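Perception stack for cloth: is the segmentation model worth keeping?
Forum > Software > Manipulation
16 replies

rail_and_stile
Posted April 14, 2019

We have two arms on one front rail, both running off the Sokol planner, and a cloth segmenter we bought in with the Tarnungate package. I'm close to pulling the segmenter out. It was tuned on 2,000 views of towels on plain tables. Our floor is red-brown marble with white veins and the walls have leaf shapes printed all over them. Every vein is an edge as far as the model is concerned. Has anyone kept it and been happy?

pondmont_refugee
Kept it, wasn't happy. The Pondmont demo had it at 40 frames a second and I never got near that with both arms connected. Vendor numbers are for vendor desks.

kerf
Disagree with blaming the model. A busy background is what you should be training on. If it only works on a white table, all you've got is a white table detector. Collect more views and retrain.

rail_and_stile
Retrain on what, though? "Collect more" is the answer to everything here. I'd need labels for every fold state of a gray cloth and I don't believe the loss curve tells me anything about where the corner is.

oldbus
Depth first, color second. We threshold on height over the floor plane and only ask the network about what's left. Ugly but it runs. Doesn't help much with a cloth lying flat.

kerf
So it fails on the one case he cares about.

oldbus
It fails on one case -- and I know which one. Can you say that about yours?

pondmont_refugee
What does the planner do with the second arm while the first is going for the cloth? Ours on Rotport treated it as a static obstacle from 2 cycles back, so the mask was cut wherever the links crossed it and the grasp point landed on the wrong piece.

rail_and_stile
Same here, I think. I've been blaming the marble when it might be the stale arm mask.
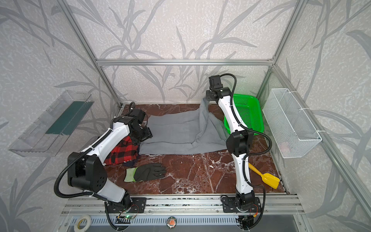

So before I rip anything out I'll log the joint states next to the mask timestamps and compare. If the lag is there, the segmenter gets another month. I'm still not paying for the upgrade.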